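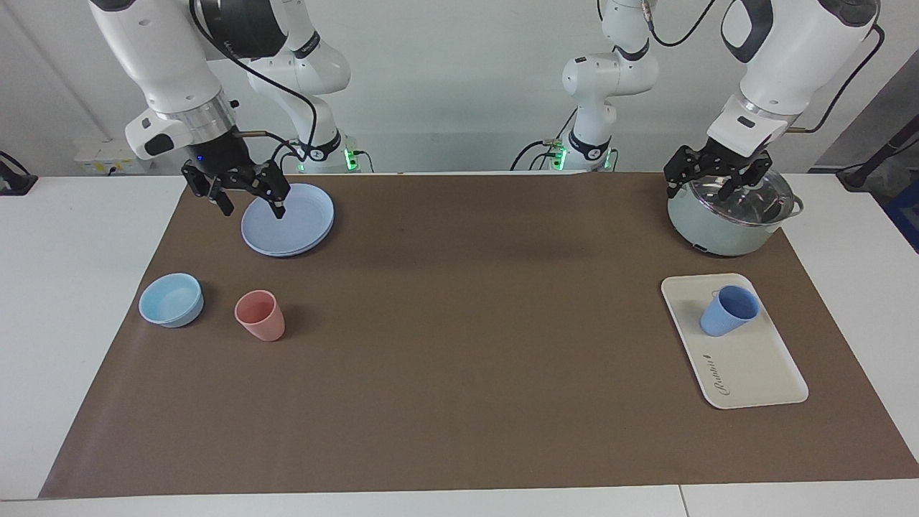
*Plates, bowl, cups, tray and the sage-green pot with glass lid.*

## Suner tableware and small pot

Suner is our everyday range for small kitchens, student rooms and holiday flats. All colours are soft and are made to be mixed, so you can buy one piece now and another in February without worrying about the match.

**Plates** — shallow and round, in light periwinkle blue. They nest closely and need little place in the cupboard.

**Bowl** — light blue, with a slightly flared rim. Holds 400 ml.

**Cups** — salmon pink or periwinkle blue, 200 ml each. The pink one is plastic and becomes a little narrower towards the base.

**Tray** — cream white, with rounded corners and a raised rim. The logo is printed near one end.

**Pot** — sage green, with a small side handle. The clear glass lid has a stainless steel rim. Please let the lid cool for 15 minutes before you wash it.

### Ordering

Every piece is sold separately. Orders leave our Edosholm warehouse, and you may return unused items within 90 days. Please keep the original box, also for the plates.

For larger quantities, or if you need only a new lid, write to Maëlle Girard in customer service. She answers in English and French.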